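Trorham Technical Program
Robots in the Workplace, Part B
Handout for Session 7: Good practice when recording with a hand-held gripper
January 7, 2024

Bring this handout to the bench session. It replaces the one given out in September. The main changes are in section 3 (before you start) and section 6 (what goes in the log).

1. What these rules cover

There are two sorts of rules in this course. The first sort comes from the safety standards we read in Sessions 2 and 3. Those apply to powered robots and to the people who work near them. The second sort is house rules, which a lab or a company writes for itself so that its recordings can be compared from one week to the next.

Most of this handout is the second sort. A hand-held gripper is moved by a person. There is no arm behind it, so the parts of the standards about speed, stopping distance and fenced areas do not apply while you are recording. They apply again as soon as the recordings are used to run an arm, and the person running that arm will be relying on what you did at the bench.

If you work at a site that has its own rules, the site rules come first. Students placed at Stelano or Erkberg will be given a sheet on arrival. Read it even if it looks the same as this one.

2. Terms used in this handout

Episode: one recording of one task, from the first movement to the last.

Start position: where the gripper and every object are at the beginning of an episode.

Grasp: the period when both fingers are in contact with the object and the object is under your control.

Release: the moment the fingers open and the object is left to rest on its own.

Reject: an episode that is kept in storage but marked so that it will not be used for training.

Please use these words in the log. Last year the logs had "take," "run," "try" and "go" all used for episode, and sorting them out took a long time.

3. Before you start

Check the gripper first. Open and close it several times with nothing between the fingers. The fingers should move together and meet evenly. If one side drags or lags, stop and report it. Do not try to correct for it with your wrist.

Look at the screws and the bushings. A missing screw in a finger does not always stop the gripper from working, but it can let the finger twist under load. Write down which holes are meant to be empty on your gripper so that the next person does not report them again.

Clean the finger surfaces. Dust, fibers and food residue all change how the fingers hold. Use a dry cloth. If that is not enough, ask for the cleaner kept with the Edwards kit, and let the fingers dry fully before you record.

Clean the camera lens with the lens cloth only. The cloth used for the fingers must never touch the lens.

Then check the table. Remove anything that is not part of the task: phones, cups, pens, tape, paper. Wipe the surface. Plain pale tables show shadows very clearly, and the shadow of your own arm will move across the work as you move. This is allowed. What is not allowed is a lamp that is switched on or off partway through an episode, or a person walking between the light and the table.

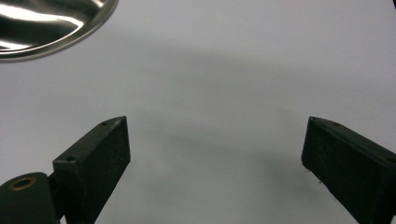
Shiny metal needs extra care. A steel bowl reflects the lamps, the ceiling and whoever is standing over it. You cannot remove these reflections and you should not try to by putting tape or paper on the bowl. Keep the lighting the same for the whole set and note in the log which lamps were on.

Begin each episode with the gripper open and away from the objects. Hold still for 2 seconds, then start to move. Programs that cut up the recordings look for this still period, and an episode without it may be joined to the one before.

4. During the episode

Move at a steady speed. Most beginners go too fast on the way to the object and too slow once they are near it. Try to keep one pace.

Bring both fingers up to the object before closing. Do not push the object along the table with one finger until it meets the other, unless pushing is the task.

Close only as far as needed. Squeezing harder does not make a better grasp. It bends the fingers and can mark the object.

Use only the hand that holds the gripper. If the other hand touches an object during an episode, the episode is a reject. This includes steadying a bowl. If the bowl slides every time, stop and change the setup, and write down what you changed.

Do not talk to other people while recording. The sound is not used, but people tend to turn when they talk, and the gripper turns with them.

If you drop something, do not pick it up and continue. Finish with the gripper still and open, end the episode, and mark it as a reject. The exception is a set that is meant to include recovery from mistakes. The task sheet will say so at the top.

5. Working with long-handled tools

Kitchen utensils are common in our task sets. They are cheap, they are easy to replace, and most of them have a long thin handle with a wider part at one end. They also cause more rejects than any other group of objects we use, mainly for the following reasons.

The weight is uneven. A spoon or turner held far from its balance point will try to rotate between the fingers. Find the balance point by hand before you record, and decide where on the handle the grasp should be. Everyone working on the same set should use the same part of the handle unless the task sheet asks for a range.

The handle is often rounded. Flat fingers on a round handle touch along a narrow line, and a small error in angle becomes a large one at the far end of the tool. Line up the fingers with the handle before closing.

The surface differs. Varnished wood, bare wood, brushed metal and plastic do not hold in the same way. Do not swap one utensil for another in the middle of a set, even if they are the same shape. If a utensil breaks or has to be taken away, end the set there and start a new one.

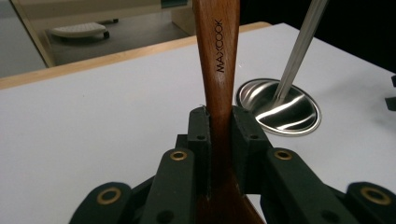

The far end can hit things. When you watch the fingers you are not watching the other end of the tool. Leave clear space above and to the sides, and keep the free end away from your face and from anyone standing next to you. One person per table edge is the rule in our lab.

Wood can splinter. Check wooden handles by eye before each set and take out any that are rough. Do not run a bare finger along a handle to test it.

Brand names and other printing can stay on the objects. Do not cover or scrape them off. Record the maker's name in the object list, with the material and the length, so that the same object can be bought again.

When a task has a bowl and a utensil together, write down the start position of both. "Spoon in bowl" is not enough. Say which side of the rim the handle rests on and which way it points, as seen from where you stand.

6. What goes in the log

Fill in one line per episode, at the time, while you are still at the table. Do not fill in the log from memory at the end of the session.

Each line needs:

Episode number
Task name, copied from the task sheet
Object numbers, from the object list
Start position, in words or by grid square
Result: good or reject
If reject, the reason in a few words
Initials

"Bad" is not a reason. "Handle turned in fingers" is a reason. "Bowl tipped" is a reason. If you do not know what went wrong, write "unknown" and leave it at that.

Never delete a reject. There are two purposes for keeping them. A later reader may disagree with your decision, and a high number of rejects for one object is useful when the next task sheet is written.

Do not change an entry by writing over it. Put one line through it, write the new entry beside it, and add your initials. The same rule applies in the electronic log, where the old entry is kept automatically.

7. Breaks and shared use

Take a break after every 8 episodes. Put the gripper down in its stand. Holding it in the air between episodes tires the wrist, and tired operators drift toward the edge of the table without noticing.

When you hand the gripper to someone else, the new operator repeats all the checks in section 3. It does not matter that the last person did them a short while ago.

Each table is booked for a group of 3. One person records, one keeps the log, and one resets the objects between episodes. Change places at each break. The person resetting the objects must step back from the table before the still period begins.

8. Problems seen in past bench sessions

Camera knocked out of line and not reported. All episodes recorded after the knock had to be marked as rejects.

Object list filled in with nicknames. "The brown one" meant two different utensils by the end of the day.

Start positions that never changed. The task sheet asked for the objects to be placed in different squares of the grid, and the group used the nearest square every time.

Finger surfaces cleaned in the middle of a set with no note in the log.

Episodes ended too early, with the object released but the gripper still moving away. Hold still for 2 seconds at the end as well as at the beginning.

9. For the bench session

Read sections 3 through 6 again before you come. Wear sleeves that fit close at the wrist, and take off rings and bracelets. Long hair should be tied back.

Each group will record one set with long-handled utensils and one set with a task of its own choice from the Trorham task book. Hand in both logs and the object list before you leave. The written part is one page per person: choose one rule from this handout, explain what would go wrong if it were ignored, and say how a person reading the log later could tell.

Reading for Session 8: the chapter on risk assessment in the course reader, and your own notes from Session 3.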